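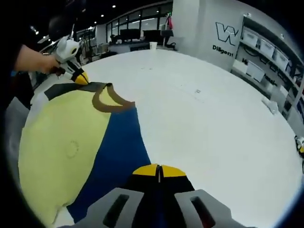
So the judge in our small claims case against Stillbridge Soccer pushed the hearing back to November, and I'm wondering if anybody here has been through something like this. Short version: 17 of us paid $200 each for the adult spring season, the league folded after 4 games, and they say the fees are "non-refundable for any reason." We'd already ordered fabric for team flags, too. It's pale yellow with a deep blue strip running through it, still has wrinkles in it, and I'd love to know if I can add what we spent on that to the claim. Or is it just the fees?
- rlouro, 03/06/2025

Print this thread | E-mail this thread

arus_fan
Did all of you file together or one at a time? Our county makes each person file their own. Also, four games isn't nothing. A judge could easily knock that off the refund.

rlouro
Separately, but the clerk put them on the same day. And yeah, I know about the four games. The schedule said 14, so I'd be fine getting paid back for the other ten.

FilipaV
Forget the flags. You bought those on your own, the league didn't ask you to. I went after a gym for shoes once and the judge just moved on to the next line.

tneves
Disagree with Filipa! If the league told teams to bring flags for opening day then it's fair to ask. Worst case they say no. Do you have it in an e-mail?

rlouro
There's an e-mail from Jaime Ramalho (he ran the schedule) saying "every team should have a flag." Should, must, who knows.

FilipaV
"Should" is a suggestion - sorry. And you still have the fabric, so what did you lose?

tneves
The money, Filipa. What's she going to do with it, curtains?

arus_fan
Either way bring the receipt. And print the e-mails, the judge I had wouldn't look at a phone. What does the sign-up form say about cancellations by THEM? Mine only talked about players dropping out, and that's what won it for me.

rlouro
Ooh, hadn't looked at it that way. Digging the form out tonight, I'll post the wording.

Forums > Sports and the Law > Rec Leagues > Refunds

Contact us | Copyright Neduseo Forums | Back to top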